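From: Henrique Barros
To: cell-planning list
Subject: Re: Budget for second folding cell, fingers and spares

Hello Gladys, hello all,

On Friday Gladys Palomino wrote:

> Before I send the request to Urndale I need one number for the
> grippers. The quote from Kurico says 2,099 for each unit, fingers
> included. Gritbridge is cheaper but they sell the fingers
> separately, and I do not see how many sets we should plan for.
> Also, do we really need two fingers, or can the suction tool
> from the old cell do the linen?
>
> Gladys

Thank you for the questions. I answer them in reverse order.

The suction tool is not good for the linen. Air goes through the fabric, and in our tests at Henao it picked two layers when we wanted one. I would not put it in the budget, not even as a backup.

For the fingers, please plan 13 sets for the first year. One set costs 186 from Gritbridge. The number looks high, but it includes the sets we will use for trying different tip shapes. The narrow tips are the ones I prefer for white cloth, when we pinch a fold and lift. With wide tips we must press more on the table, and I don't like this.

Kurico gives 90 days to return the gripper if it is not used in production. Gritbridge did not answer me on this point. I have written to them again, and I will forward the answer to the list.

My proposal is to order one Kurico unit now, with the fingers included, and to keep the line for the 13 sets open until March. If the Kurico fingers are good enough, we can make this line smaller. Please do not forget the mounting plate, it is not in any of the two quotes. Last year we forgot it and the arm waited for it.

One more thing, for the cost center: please use the one from the first cell, the new one is not active yet.

Best regards,
Henrique

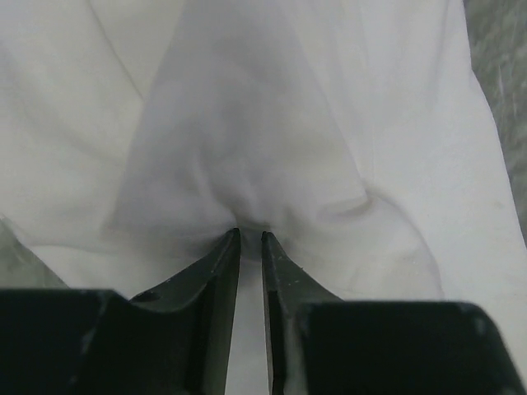
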